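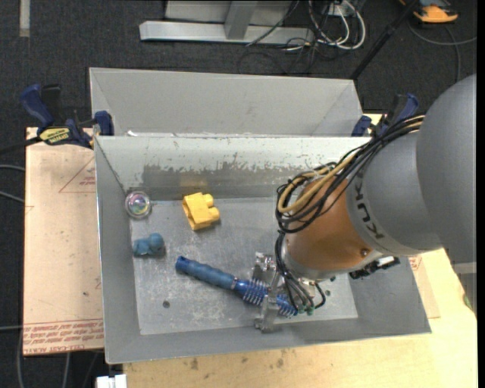 4. Filling and Setting the Illar Wine Cabinet

Read this section before you put the first bottle inside. It applies to the Illar 86 and the Illar 22. The number in the name is the quantity of standard Bordeaux bottles that the cabinet can hold with all shelves installed. The text says where the two models differ.

4.1 Before you load

1. Let the cabinet stand upright for 24 hours after transport, then connect it to the wall outlet.
2. Close the door and let it run empty until the display shows the set temperature and stays there for two hours.
3. Check that the door seal touches the body on all four sides. Pull a sheet of paper gently through the closed door. If the paper slides out with no resistance, see section 7, Adjusting the Hinges.
4. Put the charcoal filter into the round opening in the back wall. Turn it clockwise until it clicks.

Note: A light smell of rubber is normal during the first days. Leave the door open for one hour if it disturbs you.

4.2 Placing the shelves

The Illar 86 is delivered with the Hatano sliding shelves already on the rails. The shelves of the Illar 22 are fixed and must be hung by the user.

1. Begin with the lowest shelf.
2. Hold the shelf with the front edge a little higher than the back edge and set the rear hooks in the slots.
3. Lower the front until both front hooks are in.
4. Press with your hand on each corner. The shelf must not move.

Caution: Pull out only one loaded sliding shelf at a time. Two open shelves can make the cabinet fall forward.

4.3 Loading the bottles

Lay the bottles flat, so that the wine touches the cork. Bottles with a screw cap may stand or lie as you prefer.

1. Load the bottom shelf first and continue upward.
2. On each sliding shelf, put the back row with the necks to the front and the front row with the necks to the back. The necks then lie between each other.
3. Keep a space of two fingers between the last bottle and the back wall. Bottles that touch the back wall can freeze to it, and the labels become wet.
4. Burgundy and Champagne bottles are wider. Use the bottom shelf for them, or remove the shelf above.

Do not cover the shelves with foil, cloth or cardboard. The air must be able to pass from the bottom to the top.

After a large quantity of warm bottles is loaded, the compressor may run for many hours without a pause. It is not a fault.

4.4 Setting the temperature

The Illar 86 has two zones, and each one has its own buttons. The Illar 22 has one zone.

1. Hold the key symbol for three seconds to unlock the panel.
2. Press UPPER or LOWER (Illar 86 only).
3. Press + or – until the number you want is flashing.
4. Wait five seconds. The number stops flashing and is stored.

Recommended settings:

Long storage, all wines: 54 °F
Red wine, ready to serve: 61 °F
White and rosé wine, ready to serve: 48 °F
Sparkling wine, ready to serve: 45 °F

On the Illar 86, the lower zone cannot be set warmer than the upper zone. If you try, the panel gives two short beeps and keeps the old value.

Note: The display shows the temperature of the air. The wine inside the bottle follows much slower, and after a change of setting you should wait one full day before you measure it.

4.5 Humidity

The small tray under the bottom shelf is for water. Fill it to the line with clean water when the hygrometer shows less than 50 percent. Empty and rinse the tray once a month. Do not add perfume, vinegar or cleaning liquid.

4.6 Messages during the first week

E1: Door open longer than two minutes. Close the door.
E2: Upper sensor not connected. Call service.
E3: Lower sensor not connected (Illar 86 only). Call service.
HI: Temperature too high. Normal after loading. If it is still shown after 24 hours, check that the ventilation opening at the foot of the cabinet is free.

Spare filters are ordered from Trokemik under part number 409. The filter should be replaced every October, or sooner if you notice a smell when the door is opened.

Trokemik, user manual for Illar cabinets, edition of August 26, 2018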